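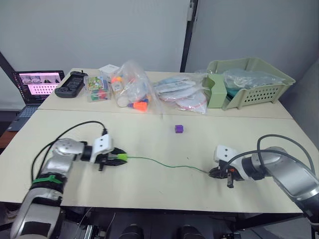
8 September 2021

Ugh, what a day. I got to Clernton early, feeling great, because the cable handover had been running so nicely all week and I'd promised Hetwood a clean batch of 1000 runs by November. I had my coffee, I had my playlist, I had a fresh log open. And then at run 100 the left arm just quit talking to me. No bang, no smoke, nothing dramatic, only a red line in the log that said force limit exceeded, and an arm that wouldn't take a single command!

So I did what I always do and cleared the fault (I know, I know, read the message first). It came back, did nine more runs, and stopped again with the same error. The second time I was watching the force plot and I saw it climb while both grippers were still holding on. The left one was supposed to let go and never did. The right one pulled anyway, like it had no idea anybody was on the other end. Two arms playing tug of war over a skinny green cable, and the only thing that ended it was the force limit, which I very nearly raised last month because it kept annoying me. I felt a little sick when I remembered that.

I spent lunch with the log and a granola bar. The release command goes out fine, but the Ferreira controller wants a reply before the other arm moves, and somewhere in my last update I'd shortened the wait so much that it gave up and carried on as if the reply had come. My own dumb edit! One line, and I was so proud of how much faster it ran.

After lunch I gave the cable a rest and went over to the little cubes, just to see each gripper open and close on its own with no pulling involved.

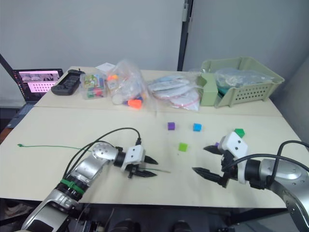

Drallcombe wrote back on the group thread that a missing reply should stop both arms dead, every time, and that a longer wait would only hide the problem until some slow afternoon brought it back. Which, fine, yes. I'd been about to type in a longer wait and go home.

I put the stop in properly and filed it as ticket 2781, with the force plot attached and my name on the bad edit. The batch count goes back to zero. I haven't told Hetwood yet, I'll do it in the morning when I'm less cranky. Also need to buy more granola bars.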